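Hrefna Lykkegaard gets excited about scoring sheets. She leads task review at Stodia, where she spent most of July rewriting the rules for what counts as a finished kitchen task in simulation, and she talks about it the way other people talk about a vacation.

"People love the arm," she says. "I love the sentence that tells you when the arm is done!"

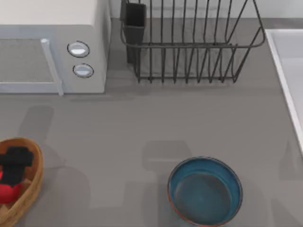 A good task rule, she says, fits in one line and still leaves no room for arguing. Her favorite exercise for new reviewers is a plain gray counter with a wicker basket on one side and an empty blue bowl on the other. Write down what "put it in the bowl" means. Does touching the rim count? Does the gripper have to let go? "You get wonderful fights out of that," she says.

The old guide, which the team called Forkport, had 144 rules. The new one keeps far fewer, and every rule has to be checked by 2 reviewers who don't talk to each other first. If they disagree, the wording goes back.

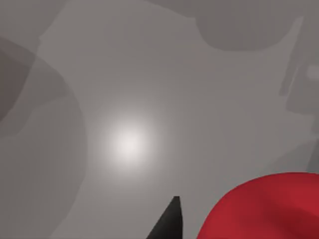
She is just as keen on the close-up views. Under her rules a reviewer must watch each run from the gripper's side as well as from overhead, start to end, at normal speed. "Nosov wanted to skip that part, and then he tried it and he came back converted," she says, laughing. "He found 4 runs we'd all passed too quickly."

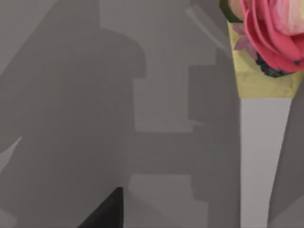
Failed runs stay in the set, clearly marked, with a short note in everyday words. Athanasiadis argued hard for that, and Lykkegaard is glad she lost. "I read those notes on the train now," she says. "They're the best thing we write."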